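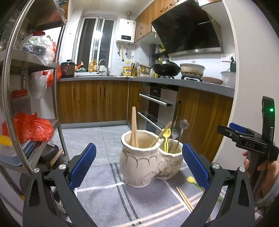 Two-part utensil holder in cream ceramic, with wooden tongs and kitchen tools, on a striped cloth.

About Clallent

Clallent sells ceramics, utensils and table linen for home kitchens. We started in September with one shelf of pottery and a short list of wooden tools. The shop now carries 1,161 items, most of them things people use every day and keep out on the counter.

Yuzhen Jia buys the ceramics and writes the product pages. Tianyou Xie looks after the wood and the textiles, and answers most of the mail. There are 7 of us in all, working from one building with the stockroom at the back and a kitchen at the front.

What we sell

Our ranges are named so that they are easy to find again when you need a second piece.

Clasico is the pottery range: jars, bowls, pitchers and utensil holders, in cream and other light glazes. We like rims that are a little uneven and decoration that looks drawn by hand. A holder with two compartments is useful if you own both long and short tools. Tongs and spatulas go in the large side, spoons in the small one.

Tang covers wooden tools, including chopsticks, tongs, spoons and turners. Wash them by hand and stand them up to dry.

Clernska is cloth. It includes runners, towels and placemats, mainly in stripes. All of it can be machine washed at low heat.

We also stock plastic spoons and ladles in plain colors, and a few artificial flowers for the table.

How we choose

Before a new item goes on the site it spends 41 days in our kitchen. We cook lunch there, so it gets used and washed with everything else. If a handle works loose or a glaze chips easily, we send it back to the maker with notes. Holders are checked for tipping with a full set of tools inside.

Orders and returns

We pack every weekday. Ceramics are wrapped one by one and shipped in double boxes. Anything that arrives broken is replaced, and a photo of the damage is enough for a claim.

The spring list comes out on 3rd March. To get it by mail, leave your address on the contact page.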